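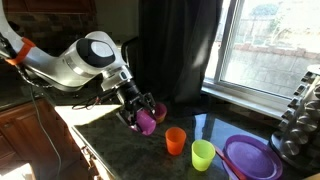
Mosville pool closed after ambulance call, anyone know more?

chambi_lane
I live across from the Mosville rec pool and there were two ambulances and a fire truck out front just before lunch. They cleared everybody out in their swimsuits, poor kids were standing barefoot in the parking lot! Gate has a sign saying closed until further notice. Is everyone ok??

pkettle
My daughter was in the shallow end. A man got pulled out by the lifeguard and he was talking when they took him away, so I'm hopeful. They blew the whistle and had the water clear super fast.

Dunmore_Dad
Glad to hear it, but I've been saying since August that one guard for that whole deep end is asking for trouble. You can have 90 people in there on a hot afternoon.

K. Yeoh
One guard? I swim laps there every morning and there are always 2 on the deep side, plus the one walking around.

Dunmore_Dad
Mornings, sure. Go at 4 pm and tell me what you see.

K. Yeoh
Fair, I'm never there at 4. Still think it's rough to go after the guards today of all days (they're mostly teenagers and they did their job).

pkettle
Agree with Kurniawati. Mine came home and told me all about it over a snack, she was more impressed than scared.

chambi_lane
Thank you all, feeling a lot better. Does anyone know if the 20-visit passes get extended when they close like this? Mine runs out soon.

Dunmore_Dad
They did it last time. Ask at the front desk and bring the card.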